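## 4. Clearing and Sorting the Tabletop

Section 4 applies to all white tabletops supplied under order code 922. Complete Section 3 before proceeding.

1. Remove all drink containers from the work surface. Empty any remaining liquid into the sink — never into the waste bin.
2. Replace the screw cap on each plastic bottle and hand-tighten it.
3. Leave the label in place. Labels are removed at the Prollau sorting point.
4. Lay bottles on their sides, away from the metal edge trim. Place no more than 12 on one table.
5. Set cups and other small plastic items apart from the bottles. They are collected in the Tai container.
6. Wipe the surface with a damp cloth, following the direction of the grain.

**Caution:** Do not use scouring pads or powder cleansers. Scratches in the finish cannot be polished out.

**Note:** Light scuffs and fine marks are considered normal wear and do not require a report. Chips, lifted edges or damaged trim must be recorded on Form 393 and sent to the Brurodari service desk.

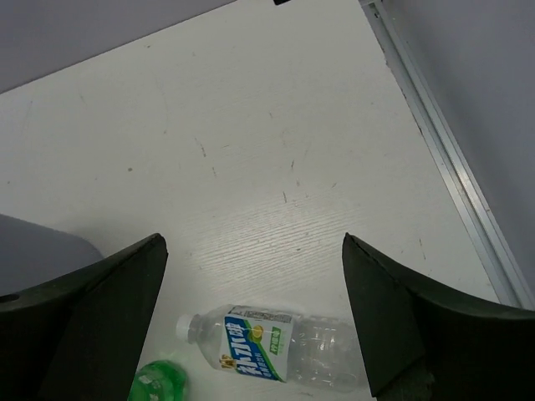
Trollitz, 28 Dec 2010

A clear bottle with a white screw cap, laid on its side as directed in step 4. Bottles with printed labels in any language, including Japanese, are accepted in the same collection.

7. Transfer the bottles to the collection bag and close it with 2 ties.
8. Allow the tabletop to dry fully before returning it to use — see Section 5 for drying times.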